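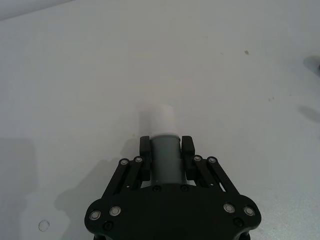
Vacancies: Accessories and Leather Goods

Product Assistant, Belts and Small Leather Goods
Keltlow office, full time, permanent

Rikham supplies belts, card holders and gloves to over 400 independent menswear shops. We wish to appoint a Product Assistant to support the autumn and winter ranges from first sample to delivery. The post reports to Yuzhen Su, Head of Accessories.

The successful applicant will check incoming samples against the specification, keep the colour and size records up to date, and write the care leaflet supplied with each item. Regular contact with our tanneries and with the buckle makers, Hashemi, forms part of the work. 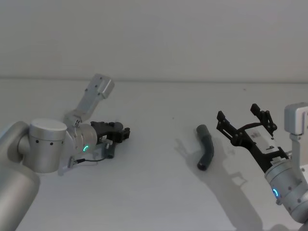

Samples are judged for stitching, edge finish and evenness of dye before any order is confirmed. Colour is the most frequent cause of rejection, and applicants should have a good eye for the difference between a tan and a light brown. Leather is best compared on a plain, pale grey surface with an off-white wall behind it, such as the tabletop shown, under even light from overhead. Training in the grading of hides will be given during the first 3 months.

Applicants should have experience of fashion retail, leatherwork or a similar trade, and must be able to write clearly. A knowledge of glove sizing would be an advantage. A formal qualification is not required.

The post carries 27 days of annual leave, a staff discount and a yearly training allowance of £1,000.

Applications, consisting of a CV and a covering letter of no more than one page, should be addressed to Cheng-en Kuo, Personnel Office, Rikham, Keltlow. Interviews will be held in August. Please state in your letter any dates on which you are unable to attend.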